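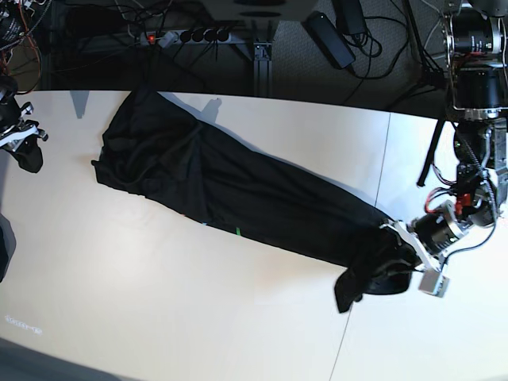 A comment in the margin of last week's page wants to know why we bother overdyeing black at all, when the faded things could simply go navy or brown and everyone would be spared the salt and the rinsing. Fair enough, and I thought about it on the way in, but people who send us a black shirt gone rusty at the shoulders nearly always want a black shirt back.

Dye room, Friday, in by 7:30

Second try at the Cliltuma black on cotton. Dry weight of the lot was 1,365 grams, weighed twice, since the scale was sulking again (it wants a new battery, and I keep writing that down and then forgetting it by lunchtime). Everything had a wash in Clevness first, hot, with a spoonful of soda ash. I know some of us think the wash is fussy for clothes that have already been through a machine a hundred times, but the water came out the color of weak tea, and I'd much rather have that in the drain than in the dye pot!

Bath was 36 liters in the big steel pot. I made up the dye as a paste with a little warm water, worked the lumps out against the side of the jug with the back of a spoon, and brought it up to 1,000 ml before straining it through an old stocking. Please do strain it. The specks we had on the gray jersey in the last batch were undissolved powder, I'm nearly sure of it now, and I owe the salt an apology.

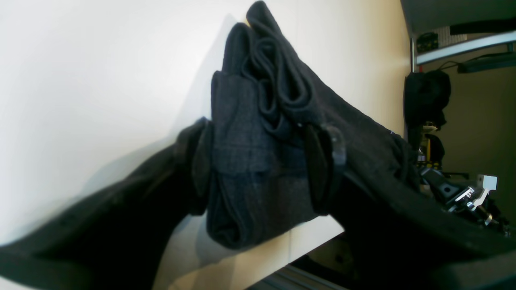
Photo: Prata dye room

Salt went in three parts, the clothes lifted out each time. After that, soda ash dissolved separately and poured in slowly down the side, again with the cloth out of the way. I stirred without stopping for the first 18 minutes and then every little while after, with the radio on, and I will admit that the stirring got lazier as the morning wore on. If there's a patchy one in this lot it will be my arm and not the recipe.

A note on thread, because it catches us out every time. Most of the seams on shop-bought clothes are sewn with polyester, and this dye simply won't take on it. On a black going back to black you'd hardly know, but a blue overdyed to black keeps its blue stitching, and a patterned weave keeps a ghost of its pattern if some of the yarns are synthetic. I think that looks rather handsome, but the customer may not, so

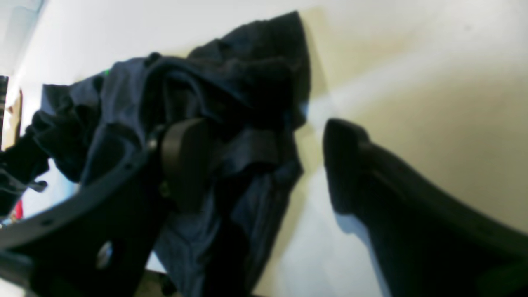

let's put it on the intake slip where they can read it before they sign. The Markadari mill ends have the same trouble, only worse, as half the bolts came without any fiber label and I've been burning little snippets over the sink to find out what they are. Cotton smells like paper and leaves soft ash. The others leave a hard bead. Windows open, please, and the lid of the solvent cupboard nowhere near it.

Rinsing took longer than the dyeing. Cold until it ran pale, then hot, then a long hot soak with a bit more Clevness, and then hot again. The white rag test after the second soak was gray, and after the third it was only faintly gray, and there I stopped, being tired and wanting my sandwich.
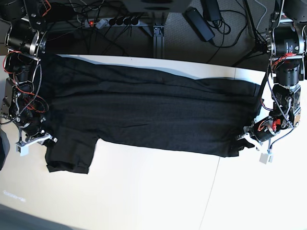

Does the vinegar rinse help hold the black in?
It does nothing useful for this kind of dye, which is fixed by the soda ash, and a good hot soak to get the loose color out will do far more for the next wash.

I'd been meaning to write that down since the winter, as we've all been asked it at the counter and I have a feeling we've been giving different replies.

Left to do: dry rub and damp rub on a sleeve hem once everything is properly dry, with the rags pinned in here beside the recipe. Compare with the old swatches by the window and not under the tube light, which makes every black look green. Order more salt. Somebody has the good thermometer, and I'd love to have it back by the next batch. And the battery for the scale.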